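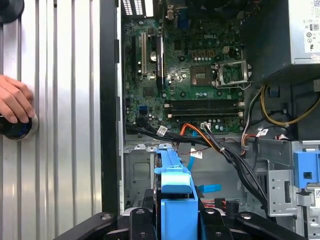
Anyone using the Gamum feedback manikins for CPR class?
Community Instructors Board > Equipment and Supplies

matos_teaches
Hi all! I teach CPR and first aid out of a rented room in Amville, mostly daycare staff and new parents, with a scuba club every December. My old manikins are on their last legs (one has a jaw that drops open by itself and scares people) and I'm looking at replacing the whole set. A Gamum rep is offering me 6 adult torsos with the feedback lights for a price I can almost swallow. They run on a rechargeable pack and there's a little tablet app that shows depth and rate.

My question is, do the lights help your students or do they just stare at the lights? I've only ever taught with clickers. Also how long does the battery last in a real class, not in the brochure?
Mafalda

rattana_s
We have Gamums at the plant in Arkholm. I train the shift first aiders there. Lights are great for rate. Before we had them everybody pushed way too fast, like they were trying to win something, and me yelling "slow down" only made it worse. Now they see the yellow light and fix it themselves. I wouldn't go back.

Battery gets me through a full morning and into the afternoon if I remember to turn them off during the talking parts. I do not always remember.

oldclicker
Gonna disagree. I've taught 25 years and I have watched people get perfect green lights and then completely forget to check if the person is breathing. You spend your class time on the gadget. A clicker and a metronome on your phone will do 90 percent of it, and when the clicker breaks you fix it with a spring from the hardware store.

rattana_s
@oldclicker that's a teaching problem though. If they skip the breathing check I stop them and they start over, lights or no lights.

oldclicker
Sure, YOU do. Most people see green and say "good job, next."

zpan
I'm sort of in the middle on this one. I use two feedback manikins and four plain ones. Everyone starts on the plain ones and learns the order of things: look around, tap and shout, send somebody to call and get the AED, check breathing, hands on the chest. Then they rotate over to the ones with lights for their two-minute stretch. That way the lights are only about the pushing. And it's a lot cheaper, you don't need six of them unless you're running big groups.

Mafalda, how many people do you get in a class?

matos_teaches
Usually ten or twelve. Two to a manikin feels right to me, I hate it when people are standing around waiting with their arms crossed. But mixing is a really good idea and I don't know why I hadn't thought of it! The rep sure didn't mention it, ha.

zpan
No, he wouldn't.

conceicao_a
Please ask about the lungs before you buy anything!! I bought a set of Nakpan torsos two years ago because the price was so good, and the face shields and lung bags only come from them, in packs, and they're on backorder half the time. I had a class coming and no lungs. I ended up driving an hour to borrow some from a friend who teaches at a fire station and they didn't fit. So we did compressions only that day and I had to bring everybody back for the breaths on another evening, and I fed them all pizza because I felt so bad.

Gamum lungs I think are sold by a few places but somebody who owns them should say.

rattana_s
Yes, you can get them from more than one supplier. I pay for a box of 200 once a year. They're fiddly to put in the first time. The tube has to go all the way down behind the jaw or you get no chest rise and everyone thinks they're doing it wrong.

benedita_h
Hello, hopping in from the school nurse side. We have the Gamum adults and I'd say two things.

The chest plate gets stiffer in a cold car. I leave mine in the trunk in winter and the first group of the day is really working for it. Bring them in the night before if you can.

The app. I'm not a fan. It wants to update at the exact moment thirty ninth graders walk in. The lights on the shoulder work fine with no tablet at all, so now I just leave the tablet in my desk and everyone's happier.

oldclicker
See, this is what I mean. Updates! For a rubber torso!

benedita_h
I said the lights work without it :)

matos_teaches
OK this is super useful, thank you. Trunk is exactly where mine would live so I'm glad I know that. Does the lights-only mode tell you anything about recoil? My students lean. All of them lean. I spend half the class saying "come all the way up" in my nicest voice.

zpan
On the model I have there's a separate light for it, it goes off if you don't let the chest come back. Ask the rep whether yours has it because I think the older ones don't. Get that in writing if he says yes.

What helped my leaners more than the light was getting their shoulders right over their hands. And kneeling closer. People kneel so far away, like they don't want to be rude.

conceicao_a
The kneeling thing is so true. I put a strip of tape on the mat and tell them knees on the tape.

matos_teaches
Stealing the tape.

rattana_s
For what it's worth, the lights did one more thing for me. The small people in my classes always figured they couldn't do it, and the big guys figured they were naturals. Then a tiny lady from the packing line gets all green and the forklift driver gets nothing but red since he's bending his elbows. Changes the mood of the room.

oldclicker
That part I'll give you. I've seen that happen with clickers too, mind you.

My real beef is cost. What's he charging for the spare battery packs? That's where they get you. A pack goes bad, you've got a very expensive pillow.

matos_teaches
Just dug out the quote. One spare pack is $342?! I read that line as the price of the charger AND the packs for all of them. Nope. One.

oldclicker
There it is.

benedita_h
Oh wow, that is way more than we paid. We bought through the district though, so maybe that's why. I'd push back on that. Or see if they'll throw a couple in if you buy the set, ours threw in the carry bags when I made a sad face.

zpan
Some of the torsos take regular AAs in place of the pack. Mine do. There's a tray that slides in the same slot. I've never bought a spare pack, I keep AAs in the bag with the wipes.

matos_teaches
Would that work on the newer ones?

zpan
Don't know, mine are older. Pull the cover off the back of the demo unit if he brings one and look for a tray with springs.

conceicao_a
Make him bring one, and make him put a lung in while you watch! If the rep can't do it you'll have a bad time.

matos_teaches
Ha, I will! He's coming by at 4 with a demo. New plan is two of the lit ones and four plain, and I'm going to ask about the recoil light, the AA tray, and the bags. And sad face.

One more while I've got you all, what are people wiping the faces with between students? My old ones got sticky with the wipes I've been using and I'd rather not ruin new ones.

benedita_h
Check the sheet in the box first, ours lists what's okay on the skin. I give each student their own face shield, swap out the lungs after class, and the faces get taken off and washed in the sink with dish soap. The sticky thing is usually wipe residue building up, a damp cloth afterward takes care of it.

rattana_s
Same here except each pair gets their own face. I bought extras. They hang on hooks in my supply closet, and yes, it looks exactly as creepy as you think.

matos_teaches
Update! He brought the demo. Recoil light yes, he's emailing me the spec page. The AA tray is there but it's sold separately, of course. He put the lung in on the second try. No free bags yet but he's "checking with his manager." Chest felt really good, much closer to what I want people to feel than my old ones.

oldclicker
Second try, huh.

zpan
That's better than my first time. Let us know what he says about the bags, I could use another one myself.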